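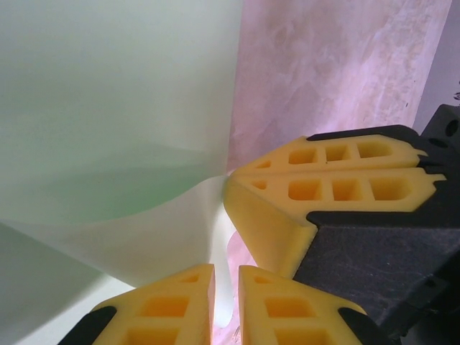 Ticket 448
Product: Ulleo soft-finger gripper kit, evaluation unit
Submitted by: Moynihan, Applications Department
Assigned to: Colm Noonan, Ulska Product Support
Category: Grasp and release, thin film
Priority: Normal
Status: Closed, with one documentation request open

Summary of issue

The customer is evaluating the Ulleo kit for the handling of thin plastic sheeting. Pickup is satisfactory. On release, the sheet frequently stays attached to one of the fingers and is carried upward when the arm retracts. The customer requests a correction or, if none is available, a statement of the product's limits for this class of material.

Customer's initial report

The kit was installed in August according to the printed guide. The fingers are the yellow lattice type supplied as standard. Software is the current release of Clunau, the control package included with the kit. No changes have been made to the finger bases or to the mounting bracket.

The test item is a single thin plastic sheet, pale green, laid on a table and gathered to a pinch by the fingertips. The program closes the gripper, lifts, moves a short distance to the side, lowers, opens, and retracts. We ran 20 cycles with the default settings. The sheet was lifted in every cycle. It was left correctly on the table in fewer than half of them. In the others it followed a finger upward, and in two cases it was dropped outside the placement area.

The same program handles fabric samples without difficulty. We ask whether the default settings are intended for film at all, as the product literature lists "bags and wrapping" among the supported items.

Response from Support

Thank you for the detailed report. The default settings in Clunau were prepared for items with some thickness, and film is supported with adjusted values. The literature should state this more plainly, and the remark has been forwarded.

When a soft finger closes on film, the tip deforms and the film is drawn into a crease. If the closing force is set too high, the film is pressed firmly against the tip and may also be pushed toward the open cells of the lattice. When the fingers then open at full speed, the film has little time to separate before the retract motion begins. Static charge can produce the same symptom, so the two causes need to be tested separately.

Please supply the following:

1. The closing force value shown on the Grasp page.
2. The delay between the open command and the retract command, in milliseconds.
3. The method last used to clean the fingertips.
4. The result of an empty cycle, in which the gripper opens fully above the bare table.

Customer reply

Closing force is at the default value. The delay is zero. The fingertips have been wiped with a dry cloth before each session and have not been washed since installation.

The empty cycle was completed as requested. The fingers open to their full width over the bare tabletop, and the position readings for the open state agree with the values in the guide.

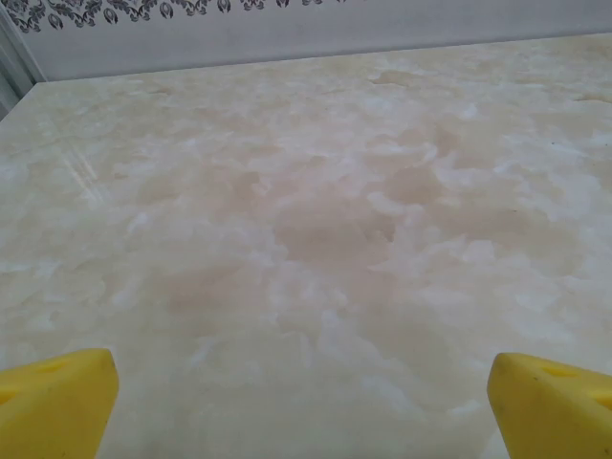

We noted a few small marks on the yellow surface of one finger. Please advise whether these are grounds for replacement. The table has a glossy finish, and we would also like to know whether the surface could be contributing to the fault.

Response from Support

The readings indicate that the opening stroke is within specification. No mechanical fault is suspected. Light scuffs and specks on the outer face of a finger are considered normal wear and do not affect grasping. Replacement is advised only if a rib of the lattice is torn or if the tip no longer returns to its shape after opening.

A glossy table can contribute. Film may cling to a smooth surface before pickup, which leads operators to raise the closing force. The default value is already higher than film requires, so the force should be reduced and the approach height corrected instead.

Dry wiping is not recommended for this application. It can leave a charge on the fingertips. Wash the fingers with mild soap and water, rinse them, and allow them to dry completely before use. Do not use alcohol or any solvent.

Please then make the changes below, one at a time, and run a full set of cycles after each.

Step A. Wash the fingers as described. Leave all settings unchanged.
Step B. Set the retract delay to 500 milliseconds.
Step C. Reduce the closing force by 2 levels on the Grasp page.
Step D. Set the opening motion to "Slow start."

Customer reply

Step A gave a small improvement. The sheet still followed a finger in several cycles.

Step B gave a clear improvement. The sheet separated during the pause in nearly all cycles and settled on the table before the arm moved.

Step C removed the remaining failures. We had expected pickup to suffer at the lower force, but the sheet was lifted in every cycle of the set. One slip occurred afterward during an informal trial with a larger sheet, and we do not consider this part of the complaint.

Step D made no difference that we could measure and lengthened the cycle. We have returned this setting to its original value and ask whether there is any objection.

Response from Support

There is no objection. "Slow start" is useful mainly for stacked sheets, where a fast opening can disturb the layer underneath.

The larger sheet may have slipped under its own weight. If larger sheets are to be part of the evaluation, please raise the force by a single level and keep the retract delay as it is. Save these values as a separate item profile so that the fabric program is not affected. Profiles are stored on the controller and are kept when Clunau is updated.

Customer reply

Two profiles have been saved, one for each sheet size. The evaluation will continue on that basis. We accept closure of the release fault.

We ask that the following be recorded. The kit performed acceptably once adjusted, and our staff found the fingers easy to remove and wash. The time spent on this matter could have been avoided by one paragraph in the guide. A purchaser reading "bags and wrapping" will reasonably assume that the default settings apply.

Resolution

Cause: retract delay of zero combined with a closing force too high for film. Charge from dry wiping was a lesser factor.
Correction: fingers washed, retract delay set to 500 milliseconds, closing force reduced by 2 levels.
Parts replaced: none.
Follow-up: request sent to the documentation group for a film section in the Ulleo guide, covering starting values, washing of the fingers, and glossy work surfaces. The customer will be notified under this ticket number when the revised guide is released.

Closed by Colm Noonan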